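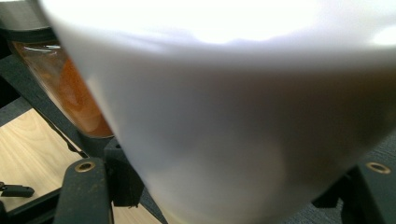 Larnier is a small language school for adults who come to a new country with a job, a family and not much free time. We teach English and Portuguese, in the mornings and in the evenings, in groups where the teacher knows every name by the second lesson. A lesson starts with something to drink. You take a white cup, you sit down, and for the first ten minutes you only talk with the person next to you, with all the mistakes you want. The grammar comes after.

The school was opened by Silvana Queiroz and Gizella Pap. They met as students in an evening course where they were both too shy to speak, and they passed the exam at the end without being able to order a sandwich by phone. From this experience came our first rule, which is still the same: in each lesson, every student speaks more than the teacher.

## How we teach

We have 2 levels for beginners, and we don't mix them. A person who never studied the language needs a different start from a person who studied it at school long ago and forgot it. Before you join, you will have a talk with one of us. It is not a test and you can't fail it.

Each lesson is 90 minutes long, with a short pause. We use few books. Most of our texts are things our students bring: a letter from the landlord, the rules of the swimming pool, a message from a child's teacher that was hard to understand. Kelly Lopes collects them, takes out the private information and makes exercises from them. Her folder about parking fines is now quite famous among the evening groups.

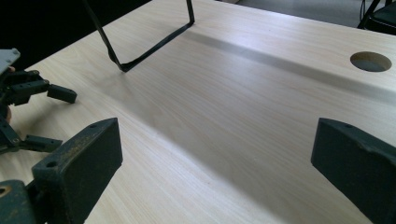

*Page last changed: October*

## The people

**Silvana Queiroz** teaches Portuguese and makes the timetable. If you need to change your group, please write to her – she prefers a message to a call.

**Gizella Pap** teaches English to beginners. Her first language is Hungarian, and she learned English at the age of 40, so she remembers very well how it feels.

**Kelly Lopes** teaches the evening groups and prepares the materials.

**Washington Fagundes** gives the course for work, with job interviews, e-mails and phone calls. Before he came to us he worked in the office of Hetex, a transport company, where he answered the phone in three languages.

**Solange Brito** is at the front desk from 4 p.m. She can help you with registration, payment and the letter for your employer.
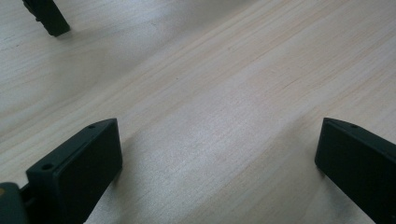
*A light wood surface with a fine grain.*

## Courses for companies

We also teach at the workplace. At the moment we have a group at the bakery Vieira, which starts at 6 in the morning when the first bread is ready, and one at Hesine, where the cleaning teams learn English before their shift. For such a group we first visit the place and listen to which words the people need in their day. The price depends on the size of the group and on the hours, and Washington will send you an offer.

## Come and try

The first lesson is free for everybody. You don't need to bring anything except a pen. Children are welcome to wait in the small room next to the front desk, where we have books and paper for drawing. If you arrive late from work, come in anyway and take a seat.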